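**Speaker notes: Automation and the room attendant's day**
Speaker: Sharada Achari, Staff Development, Datosetti Residences
Slot: 3:35 p.m., after Ms. Kopecký

*Slide 1. Title. Wait for the doors to close.*

Good afternoon. I have been asked to speak on what automation changes for the people who look after our furnished rooms. I will leave the technical questions to Kazimír Štěpánek, who follows me.

*Slide 2. Where we stand*

- The Wultitz building has 77 rooms and 56 attendants and support staff.
- Linen carts and corridor floors were automated first. Room tidying is under study.
- No position has been removed under this program. (Say this slowly. Repeat if asked.)

*Slide 3. What the attendants told us*

Vlasta Ondrejka held 35 interviews in May. The heavy lifting was mentioned less often than we had expected. Staff spoke mainly about small belongings: glasses, remote controls, earbud cases, things a resident has put down on a bed. An attendant decides many times an hour what may be moved and where it should go. Those decisions have never appeared in a job description.

*Slide 4. What changes*

- Attendants now spend part of each shift teaching the task, by hand, with gripper tools.
- Teaching time is paid at the trainer rate and comes out of the room quota. It is not added to it.
- Three grades became two. The union has raised this, and the talks are still open. Do not predict the outcome.
- Residents' consent is obtained in writing before any work in an occupied room.

*Slide 5. The work itself. Leave up during questions.*

Ask Janka to take the microphone around. If the question concerns schedules at the Pirska site, refer it to Ms. Ondrejka. 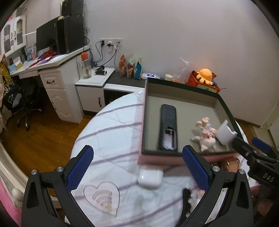
Written questions may be left at the registration desk until 5 p.m., and replies will go out with the minutes.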